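Notebook > Workshop > Storage
Search entries

21 October 2019

Finally had a proper go at the gray metal lockers by the window! Magdy Lamrani and I spent the morning on them (well, he did the keys, I did the crawling around). Key 72 is still missing, so if you've got it in a coat pocket, please put it back on the hook.

I vacuumed the vent slots, which were furry, and wiped the pull handles down with the Triseo stuff. Consuelo wants labels on the doors before the Kenelville order comes in, and I'm all for it.
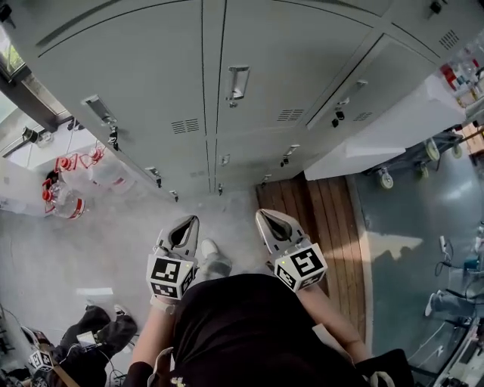
The low latches need a drop of oil too, I think, but I ran out of time. Roald says he has a can somewhere. Two boxes of old Clolix sample trays are waiting to go back in, bottom shelf please, they're heavy!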